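Play Table FAQ

I'm Senga Aitken and I put together the tidy-up table at Stutcombe play library. These are the questions I get asked the most, by email and over the counter. If yours isn't on the page, drop me a line and I'll add it when I get a minute.

What is a tidy-up table, anyway?

It's a plain white table with a few small things on it and places to put them. Kids sort, stack, serve pretend lunch, throw away pretend trash and then put it all back. I started doing it at home with my own two and it kind of followed me to work!

What do I need to set one up?

Less than you'd think. A plate, a bin with a lid, a storage box, some play food and a block will keep a three-year-old busy for ages. I like a white surface so the colors really stand out.
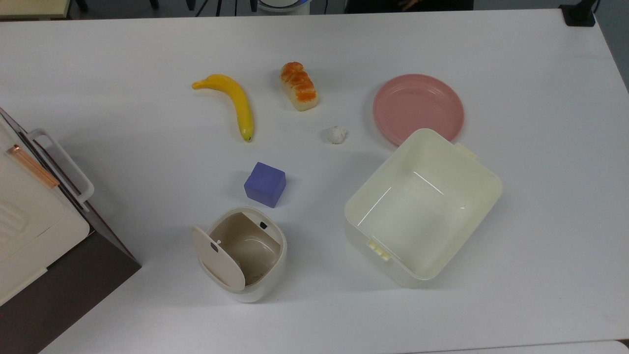

Spread out on the table: banana, bread, cube, plate, bin and box.

Do I have to buy a matching set?

Nope. My first one was all odds and ends from the bottom of the toy chest. If you want to borrow one of ours, ask for Mirani kit 503 at the desk. It costs $2 a week, and you can keep it for two weeks if no one else is waiting.

What do you use for trash?

Tissue or a cotton ball, whatever's in the bathroom cabinet. Scrunch it up small so it fits in a tabletop bin. (Please don't send the trash back with the kit – we have plenty.)

Lid open or lid closed?

Depends on the kid. For the little ones I leave it flipped up so they can just drop things in. Older kids love working a lid, and some of them will do that and nothing else for the whole visit. Fine by me.

How big should the storage box be?

Big enough for the plate to go in flat. I bought one that was too small and regretted it every single evening. See-through or cloudy plastic is handy too, if you can find it.

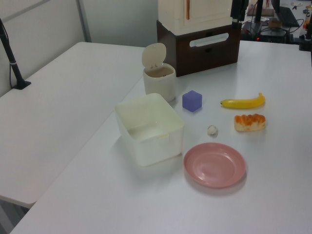
Storage box empty, bin lid up, pink plate out in front.

Where does the play food go?

Wherever they say it goes! Mostly the plate. I've been served banana and bread more times than I can count, usually with the block as dessert.

How do I clean everything?

Warm water and dish soap for hard plastic, then a towel. Squishy pieces get a damp cloth and a night on the drying rack. No dishwasher, please – I lost a very nice croissant that way.

We lost a piece. Are you mad?

Never. Small pieces are 50 cents, a lid or a plate is 80. Check under the couch first.

Can I book the table for a party?

Yes, mornings only, and October fills up fast. Email me with the ages and I'll pick out the pieces.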